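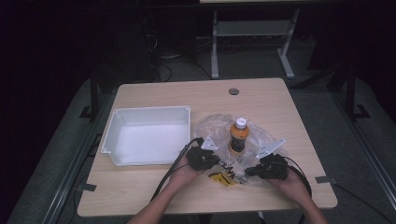
The Filing Fee Is Only the Start

Orest Mykhailiuk has a drawer for letters that look like they come from the state. Most of them don't. They carry an eagle, a bar code and a deadline in red, and they offer to get his company a "certificate of good standing" for $312. The state sells the same certificate for $4.

Mykhailiuk runs Bidau, a small importer that sells through a second company, Serkalmont. Two companies means two registered agents, two renewals and twice the mail. In October he signed up with Dralirar, a compliance service that promises owners they will "never think about paperwork again." I asked what he had thought about since. "Paperwork," he said.
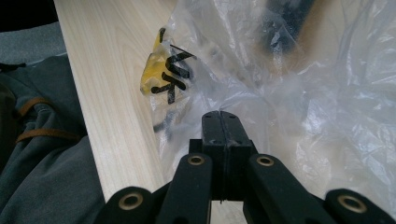 The bill for his first year came to $609. The company says that covers monitoring, alerts and a dedicated specialist. The alerts were emails telling him to log in. The specialist was a form.

Daryna Tkachenko, a bookkeeper at Zinchenko, has moved clients off three of these services. She grants that an owner registered in a dozen states may need one - the dates really are a mess. But Dralirar claims 3,000 customers, and she doubts many of them fit that picture. Her own clients get a shared calendar and a phone call.

Mykhailiuk's plan renews by itself next fall. To cancel, he has to send a letter.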